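Bench notebook – Odstead skills room
March, started 9 a.m.

Suturing day! I have been looking forward to this since the last batch of pads ran out. We're back on tissue, and the difference in how a stitch feels is huge. Foam lets you get away with anything. Tissue pushes back, it slides, it tears a little if you pull at a bad angle, and I love it.

Plan for the morning was knots first, then closing. I always want to skip to closing, so I've written KNOTS FIRST on the whiteboard in red.

Note to self on wraps: keep them close to the tips, keep the jaws slightly open, and don't let the short end wander. When the turns are tight and neat the throw nearly makes itself. When they creep down toward the joint you're sunk, just start again.

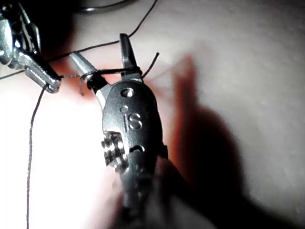 Melis bench wants it noted that two turns on the first throw is plenty and that anybody doing three is showing off. Fair! I tried both. Two lies flatter. I'll keep three for when the edges really want to spring apart.

Next, thread handling. My bad habit is grabbing too far from where I need to be, and then there's slack everywhere and I spend ages chasing a loop across the surface. Short bites of thread, hand over hand, keep the pull level. Much nicer. The Jaltel checklist has this as item 2 and I have ignored it for a year.

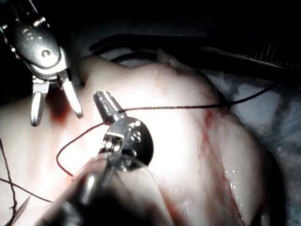 Don't haul on it, came the advice from across the room, you'll saw straight through the edge. Good call, written down and underlined twice. Let the thread run, pause, let it run again.

Then needle angle, my favorite part. Go in square to the surface, follow the curve, and let the needle do the turning. If you push it straight it fights you all the way. I could do this all day – coffee went cold at 11 and I didn't care.

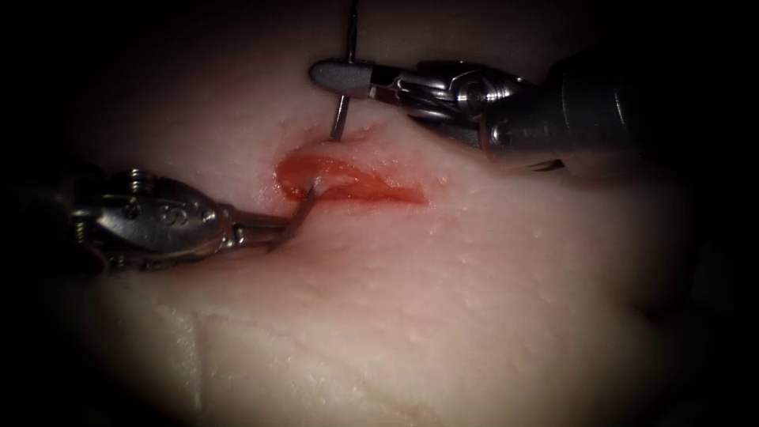

How far from the edge should the first bite go in?
The same distance you plan to come out on the other side, so pick one you can repeat and stick with it down the whole cut.

Coming out is the fiddly bit. I like to see enough of the point to take hold of it properly before I let go behind. Grab the very tip and it goes blunt, and then every bite after that is miserable. 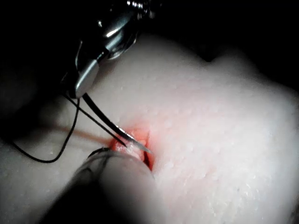 Flesumeck group would like us to park the loose thread well off to one side before each bite, so it can't get caught under the needle. Trying that next time, plus left side first. More pads to order, bench lamp bulb to check.

21 shares | 2 comments

stitchbench: Square to the surface! I say this in my sleep.
padsaver: More on knots please, mine still slip on the second throw.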